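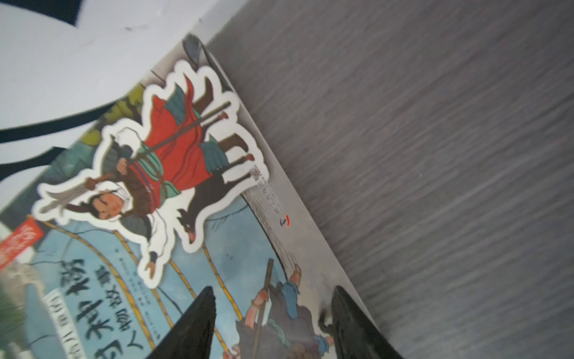 River Lodge News: Batau Reopens in May

The Batau, our smaller houseboat on the Plonon River, goes back into service in May after a winter in the yard at Memstead. Bookings are open now for all departures through the end of the season.

Most of the work was below deck. Both engines were rebuilt and the generator was moved aft, so the forward cabins should be quieter at night. The six cabins have new mattresses, reading lamps and screens on the windows. The upper deck has a longer awning and a second row of chairs facing the bow.

Trips are four nights, starting and ending at Modise Landing. The boat takes 12 guests. Meals, park fees and two outings a day in the small boats are included. Drinks and the transfer from the airstrip are extra.

The rate is 1,650 per person in a shared cabin. A deposit of 100 holds a place, and the balance is due eight weeks before departure. Guests traveling alone can have a cabin to themselves on the first two departures at no added charge.

Please note the new luggage limit of 11 kilos per person on the airstrip transfer. Soft bags only. Anything over the limit can be left in the locked room at the landing and picked up on the way out.

The walk to Modise Falls is closed until the footbridge is replaced. Guests will be offered a morning on the east bank instead.

To book, reply to this newsletter with your dates and the number in your party.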